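Drevine

Drevine takes raw recordings from hand-held grippers and cuts them into segments a policy can train on: reach, close, carry, release, dither. The last label was added in August, after we admitted how much of the data it covered.

Install it from the Faltham mirror, point it at a folder, and go make coffee. A batch of 100 recordings needs 5 GB of scratch space. Drevine will not check that you have it.

Toys on checked pink cloth, yellow box, fingers open:

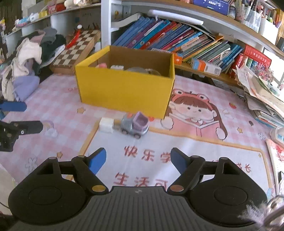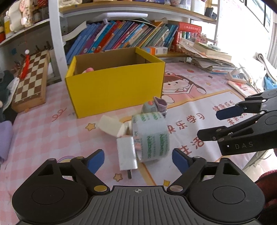

Known problems

The fingertip tracker likes blue. It also likes blue things that are not fingertips, and will report their grip width with great confidence. Set tip_mask to strict if your shelves are colorful.

Printed patterns produce ghost objects. The detector has tried to plan a grasp on a strawberry made of ink. Dixit, our filter, drops most of these - and now and then a real block, for balance.

Segments over 2,000 steps are split without asking. Cevance format is read-only for now. Issue 132 tracks write support and has become mostly a place for people to say +1.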